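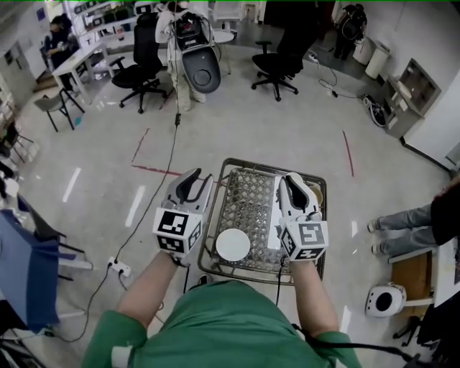 *Reading time: 5 minutes*

# Chapter 2: Where Things Live

I used to own 337 books and no place to put my keys. I'd come in, drop them on whatever flat surface was closest, and spend the next morning patting down coat pockets while my coffee went cold. So when my editor, Dorota Urbańczyk, asked me to write a textbook on household management, I laughed for a good long while (and then I said yes, obviously).

Chapter 1 dealt with what to keep. Now we get to the part I like best, which is storage! By storage I mean any arrangement that lets you put a thing down and find it again later. A drawer counts, and so does a nail in the wall or a wire basket on the floor.

You'll need two terms before we go on. An item's **home** is the spot it goes back to after use. Its **reach cost** is the effort of getting it out and putting it back, counting every lid, door and stool along the way. Students tend to think hard about getting things out and forget the second half of the trip. I did it myself for years. My mixer lived behind the stockpots, and once I'd dragged it out it stayed on the counter until the weekend.

Open containers have a low reach cost. You can see into a mesh basket from across the room and there's no lid to fight with, but small stuff slips through the gaps and dust gets in. Closed boxes keep things cleaner and stack better, though you have to label them, and then you have to believe the labels.

We'll come back to this trade-off in Section 2.3 with the Salgado apartment, where a family of five shares one hall closet.

**Before you read on**

Pick one room at home and set a timer for 20 minutes. Write down each thing you find that has no home, and next to it, where you found it. Don't tidy anything yet! My old classmate Rami Karaki did this exercise in his kitchen and filled both sides of the page. Keep your list handy, as you'll be sorting it by reach cost in Section 2.1.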